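Chapter 4
What the Black Box Leaves Behind: Redacting Electronic Documents

If you have ever held up a letter to the window to read what somebody crossed out, you already know the basic problem of this chapter. Ink on top of ink leaves two layers, and a patient reader with good light can often tell them apart. Electronic files have layers too, quite a lot of them, and most of us go through our working lives without ever looking at more than the top one.

Let me begin with a case I have used in class for years. In April, the town of Wotwood answered a public records request about a land sale. The reply was a single file of over 500 pages, and the private details in it – home addresses, bank account numbers, the names of a few tenants – had been covered with neat black rectangles. It looked very thorough. A reader named Rogério Rezende wanted to quote one paragraph in a letter to his local paper, so he dragged his cursor across it, copied it, and pasted it into an email to himself. The paragraph arrived whole, including the two lines that were supposed to be hidden.
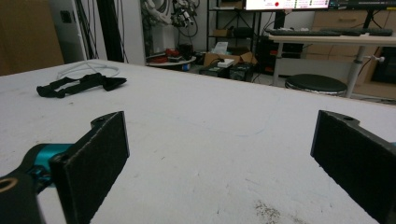

Figure 4.1. Two black gripper fingers, wide apart, over a white work table.

Rogério had used no special software, and he wasn't trying to uncover anything. The rectangles had been drawn over the words with an ordinary highlighting tool set to black, and the words themselves were sitting underneath, exactly where they had always been. The town took the file down that same evening and put up a corrected one, but by then the first version had been downloaded by people it had no way of reaching.

I'd like you to keep that story in mind as you read, and to be kind to the person who made the file! Almost everyone who handles records for long enough will make a mistake like it. The screen shows us a page, and we have been looking at pages since we were small, so we treat it as one.

4.1 Covering and removing

We will use two words carefully from now on. To cover something is to change how the page looks. To remove something is to change what the file contains. A black rectangle, white text on a white background, a picture cropped in a word processor: all of these cover, and in many programs the crop can be undone with a couple of clicks.

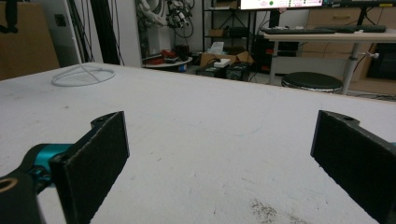 Figure 4.2. White tabletop with a thin white wireframe object lying toward the upper left.

Removing takes a little more trouble. A proper redaction tool, such as the Flaker program we will work with in the exercises, deletes the characters and then draws the box to mark where they used to be. You should still check its work. Select all, copy, paste into a plain text window, and read what comes out. It's a dull job on a long file, and I have never regretted doing it.
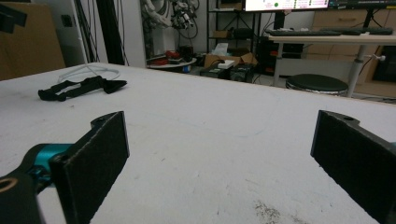 There are also the parts of a file that never show up on the page in the first place. Author names, earlier titles, comments, tracked changes and the hidden columns of a spreadsheet may all travel along with it, and section 4.3 takes them one at a time. Before you go on, find an old document of your own, open its properties panel, and write down whatever you didn't expect to see there. Keep the list handy, as you will need it for the first exercise.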